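4.2 Recording a demonstration with the hand-held grippers

1. Switch on both Stelari grippers and wait 12 seconds for tracking to settle.

2. Hold the jaws open and press Record. The take counter goes up by one.

3. Perform the task at an even pace. Keep the marker cube facing outward.

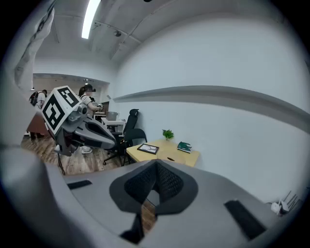 4. Close the jaws fully before lifting an object. Partial closures are logged as error 974 and the take is rejected.

5. Return to the start position and press Record again to save.

Note: Takes shorter than 4 seconds are discarded.

Caution: Do not cover the lens or the cube with a hand or sleeve during a take.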